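Storage box lid will not stay up while I load it

The cream plastic box has a hinged lid that drops shut before the peppers are in. Can the hinge be stiffened?

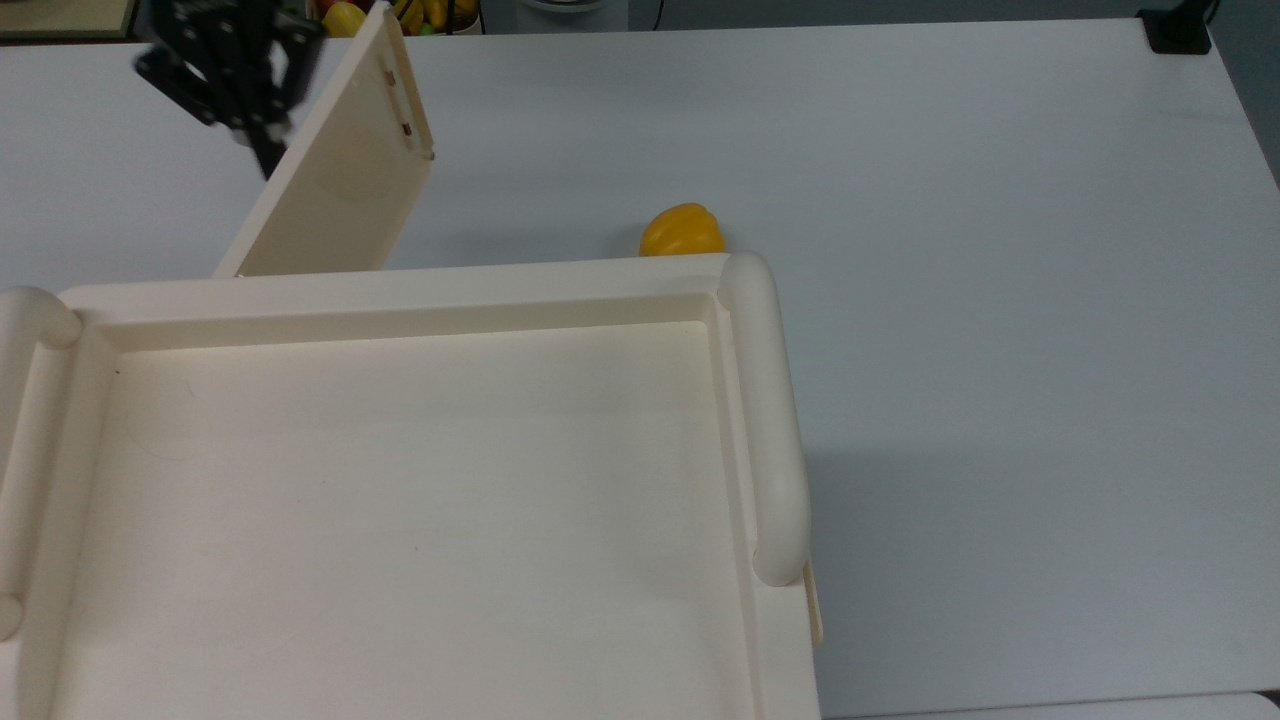
Kathleen Brennan

Check the hinge pin first. A thin nylon washer at each end adds friction — 3 for a pack.

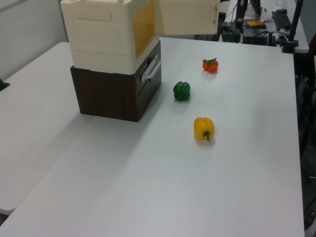

Lid open, box on the brown base

Candela Toledo

Mine is a Lamrani. Wedge it with card.

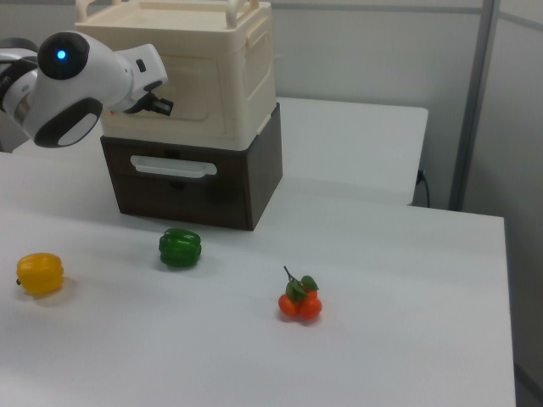 Drawer unit under the box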